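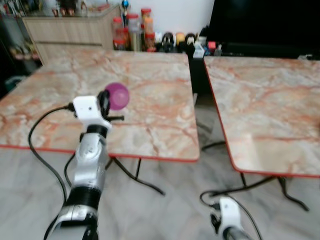
Ball transfer, left arm, two-table layout

January 4, 2024

Back on the ball task with the Vrabec policy. Purple ball, left table, left arm only. The right arm stays parked until the handover part is sorted.

Change since the last entry: action chunks cut from 40 steps to 2 during the final approach, full length everywhere else. Marek Kratochvíl suggested this after the Erkalley runs, where the fingers kept closing on a stale ball position. Training set is the same 600 demonstrations as before, with 200 of them re-labelled for the approach phase. Re-labelling took roughly a day.

Grasps look steadier with the short chunks. Misses are mostly at the far side of the table now, where the wrist turns late and one fingertip pushes the ball before the other gets there. The translucent surface still upsets the depth estimate, so I am using the colour mask for position and ignoring depth under the highlight.

To do:
- log gripper current at contact
- repeat with the Rokov checkpoint, same start poses
- check slack on the left gripper cable at full reach
- ask Marek for his approach labels from June

Filed under: Manipulation / Bench notes

Kikham Robotics Lab | Contact | Back to top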